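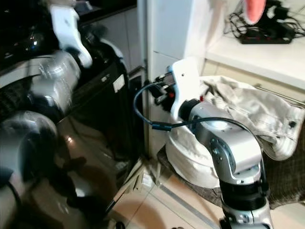 Polyxeni Lambrakis

Chapter 7. When the Laundry Robot Stops

Start with a fault. The Skeltberg arms at the Ernside test apartment were loading a washer, two arms, one basket of clothes. Right arm went in for a garment, closed, lifted, and stopped halfway with a wrist torque error. Then the part that matters for this chapter – the left arm kept going. It had no idea its partner was in a fault state. Moved 5 inches toward the machine before the operator hit the stop.

No injuries, no damage. Written up on Oct 22, 2023 as a minor event. I dont think it was minor.

Cloth is hard on robots. It folds over fingers, hides what is under it, and one piece will drag another out of the pile. A shirt caught on a basket rim pulls back with a force the planner never expected. And the cables. A cable that runs outside the arm needs slack for the wrist to turn, and slack is a loop, and a loop can catch. Keep that in mind for section 7.2.
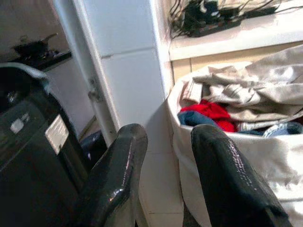

7.1 What the log showed

The log had 232 lines for the run. Most are routine. The torque warning shows up well before the stop, twice, and both times the controller cleared it by itself. Petridis, who wrote the first report, blamed the gripper. Fair guess, wrong level. The gripper did what it was told. The warning was cleared by a rule left over from February, when the team at Lullstead was working with rigid boxes and wanted fewer false alarms.

So two faults, really. A limit tuned for the wrong objects, and a stop signal that reached only one arm. Either one alone is a nuisance. Together you get an arm moving next to a person who beleives everything has halted.
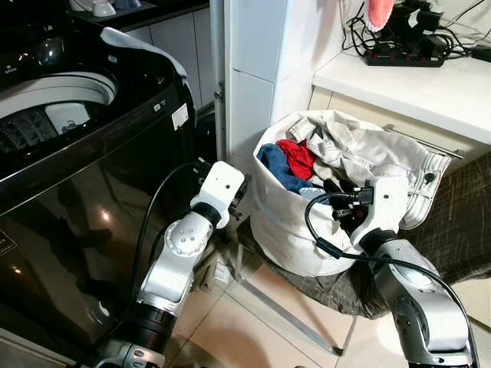
Before reading on, sketch the stop circuit as you think it was wired. One line per arm, one for the operator's button. Mark where a fault on the right side ought to reach the left. Keep the sketch – you will correct it in 7.2, and again after the section on shared workspaces, where the basket, the washer and both arms all want the same bit of air.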